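Household Habits and Evidence: Notes for Unit 7
The sink shelf and what we claim for it

Last updated 2026-03-03
Shared 3 times

Read these before the session and bring your own objections. The January version leaned too heavily on the Skuteck guide, which I have come to trust less each time I teach from it.

1. The claim

Most tidying advice on bathrooms comes down to one line: give every item a container. The toothpaste goes in a cup, the brushes go in a cup, sachets and samples go in another cup. The Skuteck guide says a household that does this "reclaims its counter." It gives no measure of what was reclaimed. A cup has a footprint too, and a tube lying flat at the back of a shelf may bother no one.

2. What the cup is supposed to do

Three jobs get mixed together in the reading, and you should pull them apart in your answers.

Holding. The item stays upright and can be grabbed with one hand. This depends on the cup more than the guides admit. A light plastic tumbler with a full tube leaning in it can tip. A heavier mug is steadier, but a mug is wide, and a thin packet slides down inside it and folds over.

Showing. You can see what you have. A see-through cup does this better than a solid one, at least until it clouds up.

Draining. Hardly mentioned. Any cup with a closed bottom collects water, and whatever stands in it stands in that water. I would put this first, and the Gerkum checklist leaves it out completely.

3. Tube or packet

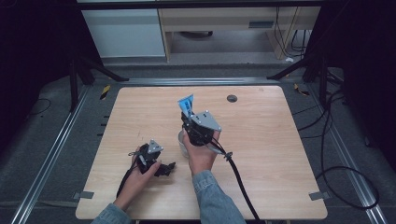
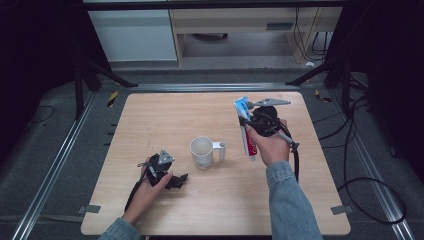 Packet beside a clear cup, then toothpaste tube beside a white mug.

The usual instruction is to store tubes cap down so the paste settles toward the opening. Fine, if the cap is flat and wide. Plenty are narrow, and then the tube leans whichever way you put it. Cap up is easier to open and easier to read. I have yet to see a reason to be strict about it — the Kowalchuk handout is strict about it anyway, for a full page.

Packets are worse served. They get treated as small tubes, which they are not. A packet has no stiff end, and once opened it should be folded and clipped or simply used up. Standing it in a cup looks neat on the first day. Ask what it looks like after a week of people reaching past it.

4. The survey

You will see the Nedgate figure quoted: 3,300 households, of which 400 "kept to a cup system." Some authors call this a success. Work out the share yourselves and decide. Note also that the households reported on themselves, and that "kept to" is never defined.

5. For the session

Try one arrangement at your own sink and write down where each item is at night, before you straighten anything. Half a page is plenty. Please do not buy a container for this.

Comments (3)

I did the night check and the toothpaste was on the windowsill every time. The cup was right there.

Is the draining point going to be on the test? It isn't in either of the set readings.

I think you're unfair to the Kowalchuk handout. Cap down works fine in our house, and the page on it has the only useful drawing in the whole packet.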